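Reviews > Home Video > Monster and Hero Series > Kuipers: Tide Colossus

Kuipers: Tide Colossus, four-disc set (Notix)
Reviewed February 2, 2025

Kuipers: Tide Colossus is the second of the Brornel films and the first to get a proper disc release. The set holds the 60-minute theatrical cut, the longer television edit and 17 of the surviving broadcast shorts. Notix has packed it in a rigid slipcase with a 200-page booklet.

The theatrical cut comes from a new scan of the camera negative. Grain is even and the miniature harbor holds up well, apart from the night attack on Drarutcombe, where black levels are raised and the matte lines show. The television edit is an upscale from tape. Motion is interlaced in the source and was converted with visible combing on fast pans — most noticeable when the Colossus swings its tail through the sea wall. 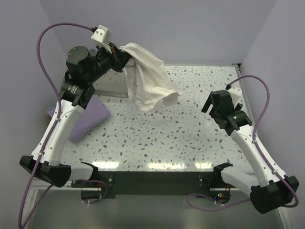 White cloth held up by the left arm over a terrazzo-patterned table.

Audio is mono on both versions. The theatrical track is clean, with a slight hiss under dialogue. The roar was mixed loud and stays loud. Subtitles are timed well but use two spellings for the Kuipers transformation device, one on discs 1 and 2 and another on 3 and 4.

The booklet covers suit construction, the abandoned November reshoot and the order in which the shorts aired. It has no index. Page numbers are missing from the storyboard section, so the cross-references to it are of little use.

Menus load slowly on disc 3. Chapter stops on the theatrical cut are placed at reel changes and often land in the middle of a fight.

Picture: good (theatrical), fair (television)
Sound: good
Extras: very good
Owners of the old tape should buy it for disc 1 alone.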